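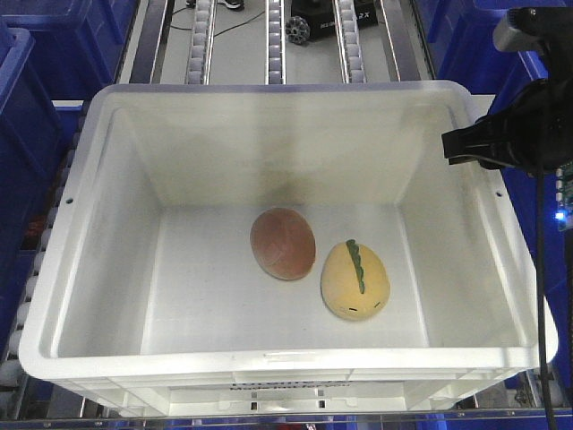

3 min read

Sales tax on delivery charges: check your invoices before the September return

Many of our clients who sell goods online ask us the same question every summer. When the customer pays for shipping, must the seller collect sales tax on that part of the bill too? We wish we could give one answer for everybody, but the rule is different from state to state, and sometimes the wording of the invoice decides the result.

In some states, the delivery charge is a part of the sales price. If the goods are taxable, the delivery is taxable, and it does not help to write it on a separate line. In other states, the charge can be left out of the tax, but only when it is shown separately and, in certain cases, only when it is not higher than the real cost of the transport. There are also states which look at whether the customer had the choice to pick up the goods without paying for delivery.

The word "handling" makes more trouble than the word "shipping". Packing and handling are often treated as a service of the seller, connected with the sale, and therefore taxable even where pure transport is not. If you put both in one amount and call it "shipping and handling", the full amount may become taxable. We saw this in a review which Oranuch Chaiyaporn made for Skondside, a seller of home goods with customers in seven states. Their web shop had one combined charge for all orders. In three of these states they had collected too little, and in one they had collected too much.

Collecting too much is also a problem. Tax that was taken from a customer by mistake does not belong to the seller. It normally must be paid to the state or given back to the customer, and the seller cannot keep it as income. If you find such a mistake, please do not simply correct the rate and continue. Write down the period and the orders concerned, and call us before you send any refund.

Mixed orders need more attention. When one box contains taxable and exempt goods, many states let you divide the delivery charge between them, by price or by weight. Suppose a customer orders goods for $42, of which half the price is for exempt items, and you divide by price. Then half of the delivery charge follows the exempt items. You must be able to show how you made the division, and you should use the same method every time. If you make no division, the state may tax the whole charge.

Free delivery is the easy case. Where you ask nothing for the transport, there is no separate amount to tax, and the tax is calculated on the price of the goods as usual. Be careful with promotions where delivery is free only above a certain order value – the smaller orders still follow the normal rule.

What we ask you to do now:

- Look at two or three recent invoices for each state where you are registered, and see how the delivery charge is named.
- Check in your shop software if the setting for taxable shipping is made by state or is one setting for everything.
- If you sell through a marketplace, find out if it collects the tax on delivery for you. Keep the monthly reports.
- Send us the invoices with your other papers for the September return.

Parviz Ranjbar will hold a short call on this subject on 22nd August at lunch time. Questions about a particular state can be sent to him before the call, and he will try to include them. Clients who cannot join may ask Heather Carnegie for the notes.

This item gives general information only. Please speak with us about your own situation before you change how you charge tax.

7 shares
2 comments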